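Clovmont Team Teaches Robot Arms to Handle Soft and Shiny Packages

URNADSIDE, April: Researchers at the Clovmont lab have released Donesier, a training method that helps robot arms pick up packages that crinkle, sag and shine. In trials at the lab's Urnadside site, arms trained with Donesier picked up 83 percent of items they had never handled before.

The method learns mainly from views taken close to the gripper, at the same green table where people set out the goods.
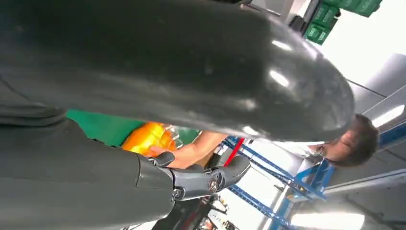

"Plastic wrap is a wonderful problem," said Bo-ram Moon, who leads the project. "It moves when you touch it and it throws light everywhere. We used to filter those moments out of the training data. Now we learn from them, and the arms are so much better for it!"

The team trained the system on 212 household products and then tested it on 126 new ones. Training took 8 hours on a single workstation, so smaller labs can try it too. 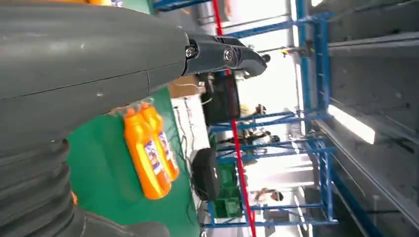
A two-jaw gripper near a shrink-wrapped pair of orange bottles at the Urnadside site.

Hyun-seo Jang, who designed the trials, is already looking at bundled goods, where one item can slide against another during a lift. Results from that work will be shared at the Hepburn workshop, with an open session for visitors on Friday.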